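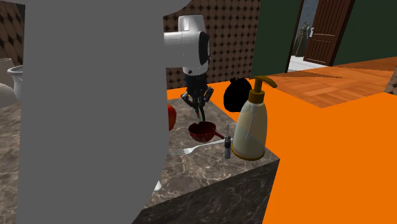 Time limit for a claim over a fence built across a boundary

Sevim Toprak
I own a house in Pirton. In October my neighbour's contractor put up a fence which, according to my surveyor, stands on my side of the boundary. I paid £1,485 for the survey and for the removal of a damaged hedge. The contractor, Zuswood, has replied that any claim is out of time. The old fence had stood on the same line for 16 years before it was taken down. I should be grateful to know which time limit applies, and whether the survey fee may be recovered. The property is in England and the title is registered.

Larasati Raju
Two separate matters arise. A claim for damage to the hedge is a claim in tort, and the ordinary period is six years from the date of the damage. On the dates given, that claim is in time.

The position of the boundary is a different question. Where title is registered, the passing of years does not by itself remove the owner's title. A neighbour who relies on long possession must normally apply to the Land Registry, and the registered owner is given notice and may object. You should reply to Zuswood in writing and ask on what provision it relies. Recovery of the survey fee is at the discretion of the court and should not be assumed.

Crescencio Benítez
It is 12 years. You have lost the land.

Comments (2)

Catarina Pinheiro: The reply above mine gives the rule for unregistered land. The question states that the title is registered.

Thandeka Potgieter: Please also check whether your home insurance includes legal expenses cover. Mine required notice before any solicitor was instructed.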